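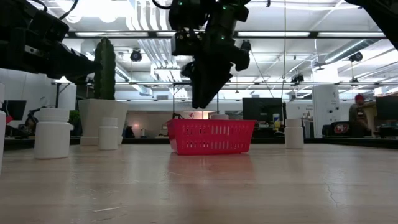

27 August 2018

Sorting day at the kitchen end of the flat. I bought the pink basket at Pelletier on the way back from Taltthorpe, 3 dollars, and I want all the white bottles to live in it so they stop wandering over the table. One in so far. The lid sticks up above the rim, so whatever shelf it goes on has to be tall enough.

The big bottle with the ribbed cap is the question. If it takes up half the basket I'll leave it by the sink and keep the basket for the others. None of them has a label, which was fine when I had two. I need to write on them before I mix up the hand soap and the plant feed. The marker is dry. Put it on the list.

Measured the shelf in the bathroom: 19 inches wide, and the basket can go at the left end, next to the towels.

The cactus stays where it is. I've had it since February and it has done well in the angular pot, better than it did in the old one. The leafy plant beside it needs turning, I think, but I'll leave that until the table is clear.

Looked at the scratch at the front again, and the jagged line on the right side. Vurnden wants 135 to sand and refinish the top. Fasermont said 80 but won't pick it up – I'd have to get it down the stairs myself. Not this month.

Soup for dinner. Bed early.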